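From: Ryszard Chmielewska
To: Kitchen list
Date: November 1, 2025
Subject: Re: Measuring liquids without a jug

Thanks to everyone who answered my question about portioning juice and syrup into bowls. I promised to write up what I ended up doing. First the message I am answering, so people who joined since then can follow.

> We make the same fruit jelly for the Jodlow lunch club that you do,
> and I still can't get the portions even. The recipe says to make up
> 2060 ml of liquid and split it between bowls. I pour straight from
> the big basin and the first bowl always gets too much, and then
> there is a puddle on the counter. I tried a ladle, but mine holds
> hardly anything and it takes forever. Do you use a proper jug? Or
> is there some trick with cups? I don't want to buy more equipment
> if something in the cupboard will do.
>
> Vitia

I don't use a jug. Mine cracked in June and I never replaced it. What I use now is a wide, low container to hold the liquid, a plain plastic tumbler to move it, and a round bowl to receive it. All of it stands in one row at the back of the counter, with the tumbler on the left because I am left-handed.
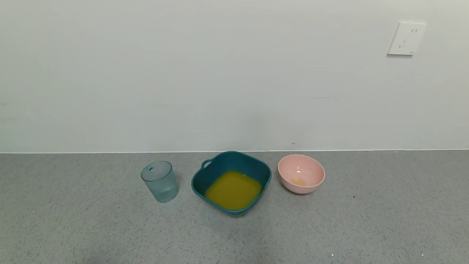
The row matters more than I expected. When I had the bowls on the other side of the sink I was carrying a full cup across a gap, and that is where most of my spills came from. With the bowl next to the basin the cup only has to travel a few inches. If it drips, it drips into one or the other.

A square basin is easier than a round one for this. You can tip it a little so the last of the liquid runs into a corner and then get the cup in there. I tried the same thing with a round mixing bowl and left a good deal behind that I had to pour off anyway, which brings back Vitia's problem. If your basin has a handle, hold it there when you tip.

As for the cup, don't use your nicest one. Glass is heavy when full and it will get knocked against the rim. Thin plastic is fine. I like a clear one, so I can see the level from the side, and I like ribs on it, as a smooth cup slides when your fingers are sticky. A wide mouth and a narrower bottom also help with scooping from shallow liquid. It doesn't need to be expensive. The MINISO kind with the RMB:5 sticker on the bottom is good enough.

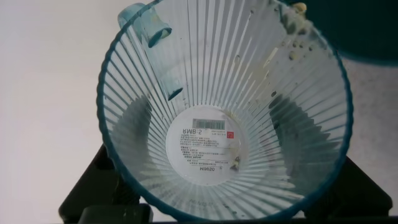

One thing I would add is to take any price sticker off before you start using a cup for food. Soak it in warm water with dish soap, then rub with a little cooking oil if the glue stays behind. I left one on a cup for months and bits of paper came off in the sink.

To measure, fill the cup once from your kitchen scale and mark the outside with a strip of tape. Mine is marked at 300 ml. For a deep bowl I give it one full measure and stop. If you are making the big portions from the Broltow recipe, which calls for 800 ml, that is two full measures and then a second strip of tape at 200 for the rest. Do not try to guess the last part.

Pour low and against the side of the bowl. A tapered bowl with some depth to it is much better than a flat dish. Juice from a cup held high will jump out of a flat dish, and orange juice dries into a sticky ring that takes some scrubbing.
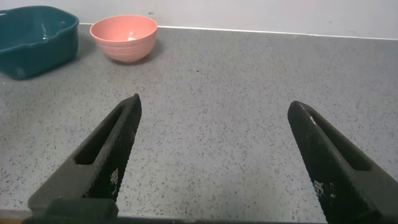
On a speckled counter like gray terrazzo you will not see small drops at all, so wipe the whole strip along the wall when you finish. I go over it with a damp cloth and then run a finger along the seam. Ants found mine before I did last year.

Vitia also asked off-list whether the basin holds a smell. A little, if it is left overnight. Rinse it right away with cold water, then wash it as usual. Lemon juice did nothing for me. Baking soda helped - leave it on for an hour.

Does anyone have the old Kozłowski jelly recipe with the gelatin amounts in grams? My copy has 513 written in the margin and I can't tell if it is a weight or a page number.

Ryszard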